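Plier le linge avec une pince faite à l'atelier : nos astuces de réglage

samedi 24 avril 2021
Par Lilibeth Umali

Imprimer cette page | Envoyer par e-mail

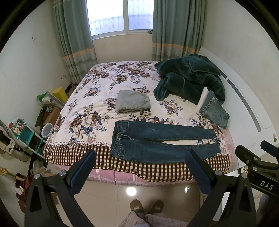
Le jean à plat au pied du lit, les mâchoires bien ouvertes avant la prise.

Depuis septembre, notre petit groupe de l'atelier partagé de Gullach bricole des pinces à main, celles qu'on tient comme un outil et qui serviront plus tard de modèle au bras que Zihan Han monte dans son garage. On les a d'abord essayées sur des bouchons, des boîtes, des tasses, et tout allait bien... puis on est passés au linge, et là, mes amis, quelle école de patience ! Je vous note ce qui nous a fait gagner du temps, un peu dans le désordre, comme c'est venu.

Commencez par un jean. Je sais, on a envie de débuter par un torchon, c'est petit et ça paraît facile, mais un tissu fin glisse et se chiffonne au moindre geste. Le denim se tient, il garde son pli, et la ceinture offre une belle épaisseur à attraper. Posez-le en travers du lit, près du bord, les deux jambes allongées du même côté, et lissez-le du plat de la main avant de prendre la pince.

Gardez les polaires et les vestes en peluche pour la deuxième semaine. C'est tout doux, c'est bien agréable, mais les patins s'enfoncent dedans et on croit tenir le vêtement alors qu'on ne tient que le poil. Yiran Lu a passé un samedi entier à remonter des vis pour un défaut qui venait du pull !

Pour les patins, justement : deux par mâchoire, tournés vers l'intérieur, et collés à la colle contact. Laissez sécher toute une nuit, même si l'étiquette promet moins. Si le patin se décolle dans un coin, ne remettez pas de colle par-dessus l'ancienne, grattez tout à la lame et repartez à neuf. Un coup de chiffon à peine humide de temps en temps enlève les peluches, et on retrouve une adhérence tout à fait correcte.

L'ouverture, maintenant. La nôtre est réglée à 100 mm, et c'est un bon compromis pour du linge de maison. On avait tenté plus large, mais les mâchoires prenaient du jeu et se refermaient de travers. Si les vôtres ne se rejoignent pas bien, desserrez les vis d'un quart de tour, fermez la pince sur un morceau de carton plié et resserrez en alternant d'un côté et de l'autre.

Travaillez à hauteur de lit plutôt que par terre, votre dos vous remerciera. Un couvre-lit à grosses fleurs ne gêne pas du tout l'œil humain, mais si vous comptez filmer vos essais pour les montrer ensuite au bras, prévoyez aussi quelques séances sur un drap uni (j'ai gardé un vieux drap de ma tante pour ça, il ne quitte plus mon sac). Pensez à la lumière du jour : une fenêtre juste en face, c'est joli, seulement les bleus foncés deviennent presque noirs et on ne distingue plus les coutures. Un voilage aide déjà beaucoup.

Côté budget, comptez 70 euros de pièces si vous avez accès à une imprimante 3D, et prenez des vis en rab, on en perd toujours sous un meuble. Pour la manière de plier, chacun a la sienne ; chez nous, on ramène une jambe sur l'autre, puis le bas vers la ceinture, et on recommence jusqu'à ce que la main le fasse sans y penser.

Si vous avez une bonne méthode pour les chaussettes, écrivez-moi, je suis preneuse !

À lire aussi
Fabriquer un support mural pour ses outils à main
Ranger 200 vis sans y passer le dimanche
Coller du caoutchouc sur du plastique imprimé
Le bras du garage, première partie, par Zihan Han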